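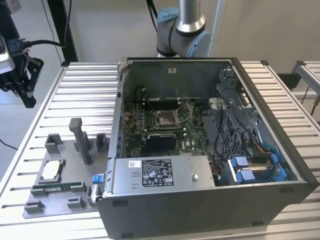 Fig. 1. Desktop tower on its side, side panel off.

Week 4: why your old PC is worth more than you think

Right, so last week I promised we'd get on to scrap and where it all ends up. I'm using the Vurthorpe recycling survey for most of this, and do read the first chapter if you can (it's short, and the tables at the back are lovely!).

The survey logged 2,471 items handed in at the Drutport yard, and 2,390 of them went straight to the shredder. I find that a bit sad. Mizanur Khondokar's essay argues that sorting by hand pays for itself once copper prices climb — I'm half convinced, and I'd like to hear what you make of his sums on page 113.

Key words for the seminar: reuse, repair, recovery. Please don't mix up the last two, as lots of you did in November.

For next time, pick one thing at home that plugs in and find out who'd take it when it dies. Half a page is plenty, and bring it on paper.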